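Will a rug stop next door complaining about noise?

Lowri Wynne
We rent upstairs in Odbridge and the whole flat is tiled. The man below says he hears every toy that lands. A shop wants 116 pounds for a "sound-deadening" rug – is that just a rug with a nicer label? 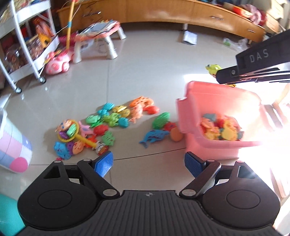

Photo: Lowri Wynne

Rhodri Rosser
Mostly, yes. Ask them for test figures and watch them change the subject. A thick felt underlay does the work, and any cheap rug can go on top. It won't do much for voices.

Dagmar Kubíček
We had one for 9 years. Neighbour still moaned. Check your lease, some insist on carpet.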